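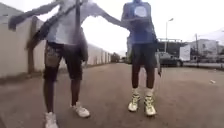

Enow 跟拍小车到底是个什么东西？
一台四个轮子的小机器人，背上架着摄像头，认准一个人就跟着走，你停它也停。我们 Flitby 做的是租赁，也卖整套套件，车是 Bosex 代工的。我自己拿它拍东西拍得最多，所以这页问答就由我来写啦，想到哪儿写到哪儿。

租一次最短多久？
两天起租。以前试过按小时租，结果大家光调试就把时间用光了，还得急急忙忙往回赶，我看着都替他们累。两天的话，头一天熟悉，第二天正经拍，比较从容。

我完全不懂机器人，能用吗？
能！开机、配对、站到车前面举一下手，它就认人了。说明书我重写过，原来那版是工程师写的，我自己都看不下去。现在只有 11 页，图比字多。实在搞不定就给我们留言，我一般晚上回得最快。

两个人一起拍，它会不会跟错？
这个问得最多。默认模式只锁定一个人，另一个人从中间穿过去，它大多数时候能认回来，但衣服颜色太接近的话确实会犯迷糊。拍双人舞或者两个人并排走，请切到“双人”模式，它会尽量把两个人都留在画面里。缺点是反应慢半拍，转身特别快的动作可能会拍糊，自己先试一遍再正式来。

三个人以上呢？
目前不支持自动跟，只能用遥控器手动开。我知道很多舞团在等这个功能，Igor Duda（我们负责软件的同事，固件基本都出自他手）说在做了，但他不肯给我日期，我也就不乱承诺了。

什么路面能跑？
柏油路、水泥地、室内木地板都没问题，塑胶跑道也行。草地看长短，刚剪过的还凑合，长草会缠轮子。碎石路千万别，我弄坏过一个轮子，修了两个星期，心疼死了。路沿它自己爬不上去，得用手搬。

镜头高度能不能调？
可以，支架有 4 档。最低那一档贴近地面，适合拍步伐；最高一档也就到成年人腰部，离得太近就会把头切掉，想拍全身请往后多留些距离，或者把镜头往上仰一点。新手最常见的返工原因就是这个，拍之前先看一眼手机预览吧，拜托拜托。

阴天、晚上能拍吗？
阴天很好，光线软，认人也稳。逆光稍微差一点。晚上有路灯的地方能跟，但是画面噪点会比较多，快动作会拖影。可以加租一盏补光灯，卡在支架侧面就行。

电池能撑多久？
一块电池够拍一个下午，前提是你别一直让它全速跑。每套标配两块，充电器也在箱子里。冬天电掉得快，备用那块可以揣在外套里焐着。

它会撞人吗？
前面有避障传感器，遇到障碍会停。后面没有！所以倒车跟拍的时候，请一定有个人在旁边看着。有车经过的路上不要用，这一条写在租赁协议里，我们是认真的。遥控器上红色的那个是急停键，开拍前先按一次试试。

Enow 和 Borkowska 的那台比，哪个好？
我两台都用过，尽量公平地讲。Borkowska 那台稳定器更好，画面更平滑，在室内很舒服；Enow 轻，认人快，单手就能拎走，户外我更愿意带它。预算充足又主要在棚里拍，我会建议你去看看他们家。嗯，老板应该不会看到这一条。

押金怎么退？
归还之后我们检查一遍，没有问题就原路退回。轮胎磨损、外壳小划痕都算正常使用，不扣钱。进水是要赔的，下雨请收车，它不防水，套个塑料袋也不算防水。

可以买套件自己装吗？
可以，套件编号 101，包括底盘、电机、支架和控制板，摄像头要另配。需要会用螺丝刀，不用焊接。我第一次装花了一整个周末，第二次一个晚上就装完了，主要是第一次把左右轮装反了，它一直在原地打转。

拍好的视频存在哪里？
存在车上的存储卡里，不会上传到我们这边。还车之前记得把卡取出来或者清空，有人忘过，我们会联系你，等你确认了再删。

能寄到外地吗？
可以寄，来回运费自理，箱子请用我们原装的那个，里面的泡沫是照着车的形状挖的。路上的时间不算租期，从你签收后的第二天开始算。

还有问题没写到怎么办？
在页面底部留言就行，我会挑问得多的补进来。本页更新于2019年5月19日，价格以下单页面显示的为准。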